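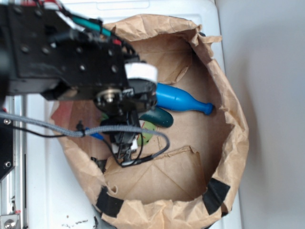

Vedgate Bag Packing Set

README

Summary

The Vedgate set is a collection of short recordings about putting things into paper bags and taking them out again. The bags are ordinary brown kraft ones, the kind used for groceries and takeout. The items are small household things. Each recording covers one bag from the first item to the last, in one direction only, either packing or unpacking.

There are 1,000 recordings, made with 21 items. The set was put together for the Zullutov project and is maintained by Genivaldo Xavier.

Version: 2
Last updated: 2023-09-11

Bags

All bags are plain kraft paper with a flat bottom and no lining. Two sizes were used. The large one is called Brelusen in the file names and the small one is called Peixoto. These are just our shelf labels and do not refer to a maker.

Most bags were used with the sides folded out and pushed back, so that the opening is wide and the walls are low. A new bag straight from the bundle stands tall and tends to close on itself, and small items at the bottom are hard to reach. Opened out, the bag sits more like a shallow bowl.

Bags were reused until they no longer held their shape. Torn rims, crumpled walls and flaps hanging inward are common in the set and were left alone. A bag was replaced when the bottom split or when a wall would not stay up. The field bag_state gives the condition at the start of the recording:

new: no creases except the factory folds
used: creased, rim whole
worn: rim torn or a flap folded in

Items

Items were picked to cover a range of shapes and weights. They fall into three groups.

soft: folded cloths, a sponge, a pair of socks, a rolled dish towel
hard: a plastic cup, a wooden spoon, small boxes, a bar of soap in its carton
odd: a mesh sack of garlic, a coil of string, a half-full bag of rice

The full list is in items.csv with the length, width and weight of each. Weights were taken on a kitchen scale. The rice was weighed again whenever the bag was refilled, so use the date column if the weight matters to you.

Nothing made of glass is included, and no loose food.

Packing rules

Hard items go in first and soft items last. The person setting up a recording picked the items from a printed sheet and laid them out beside the bag on a white surface. The layout is not the same every time. If an item fell over on the way in, it was left as it landed.

For unpacking, the bag was filled by hand using the same sheet, and the items were taken out in any order. An item caught under a paper flap still counts as in the bag. A recording ends when the bag is empty or when 3 tries at the same item have failed. The second case is marked incomplete in the notes.

Files

recordings/ one folder per recording
items.csv item names, groups, sizes and weights
sheets/ the printed packing sheets, scanned
notes.csv one line per recording, free text
splits/ suggested train and test lists

Folder names follow this pattern: bag size, direction, number. For example, brelusen_unpack_0412.

Fields in notes.csv

id: matches the folder name
bag_size: brelusen or peixoto
bag_state: new, used or worn
direction: pack or unpack
items: item codes separated by semicolons
complete: yes or no
comment: may be blank

Known problems

The sponge was swapped for a thicker one partway through. Both have the code S04. The comment field says "new sponge" for the later recordings, but a few were missed.

Worn bags are more common with the large size. Small bags usually split at the bottom before the rim had time to tear, so there are few small bags in the worn group.

Light-colored cardboard boxes can be hard to tell from the bag when they lie flat on the bottom. Labels for codes H06 and H07 were checked a second time and may still have errors.

The paper makes a lot of noise. Sound was kept in the pack recordings and removed from the unpack ones.

Changes from version 1

Added the small bag size. Split the old "ok" column into bag_state and complete. Fixed swapped width and length for the soap carton. Removed duplicates of brelusen_pack_0077.

Corrections

Send corrections to Genivaldo Xavier with the recording id and the name of the field that is wrong. Fixes go into the next version of notes.csv. Folder names will not change.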